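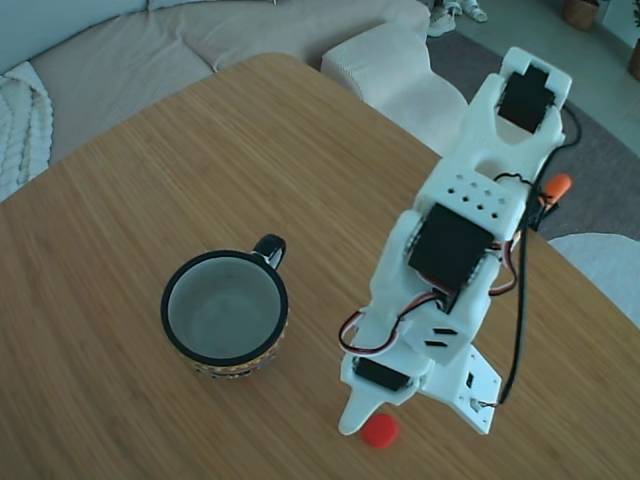
My favorite mug, on the table where most of my day happens.

I've been meaning to write about this mug for ages. It's the one with the black rim and the band of red and yellow down low on the outside, and it's the first thing I reach for every single morning, even when the dishwasher is full of perfectly good clean ones (sorry, other mugs).

I bought it at a weekend market in Iltville in September, the year we moved. Diễm Đinh was with me and she wanted the bigger one next to it, and we went back and forth for so long that the seller started wrapping both. Hers lives at her office now and holds pens! I think that's a terrible waste, and I've told her so.

What I love most is the rim. It's nice and thick, so coffee feels slower somehow, and the black never shows a stain. The inside is a pale gray, which does show stains, so every couple of weeks I put in a spoonful of baking soda with a splash of warm water and go around it with an old sponge. It comes up beautifully. I used to use that gritty powder under the sink and I'm pretty sure it was doing more harm than good.
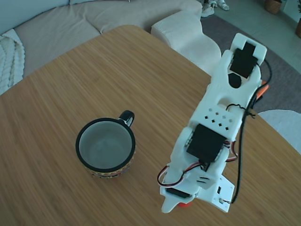

Last changed: Friday, November 12, 2021

And then there's the table. I could go on about this table all day – the grain is so fine and straight, and the color is somewhere between honey and toast. We got it secondhand from a man on Hứa Street who was moving into a much smaller place. He let it go for 800, chairs included, and Định La came over with his van and carried one end up the stairs while I mostly shouted directions from the landing. It took us three tries to get around the corner by the bathroom, and there's still a mark on that wall.

I like that the far corner is rounded. At our old place we had a table with corners like knives and I had a bruise on my hip for the whole lease.

A few of you asked what I put on the wood. I use a plain oil, a very thin coat, wiped off after 7 minutes or so and left overnight. Don't leave it sitting in puddles like I did the first time, it went tacky and I had to work at it with a rag for a whole Sunday while my dinner got cold on the windowsill. Coasters are a nice idea and I own plenty. Do I use them? Mostly when my mother visits.

I've also been asked whether I'd ever swap the mug for one of those insulated ones with a lid. Diễm gave me one for my birthday and it keeps tea hot until lunch, so I do take it on the train. At home, though, I want a handle and an open top and the chance to let my coffee go cold because I got busy with something else.

Next time I'll get to the chairs, which need new felt pads pretty badly. If you have a kind that stays stuck on for more than a month, please leave me a comment!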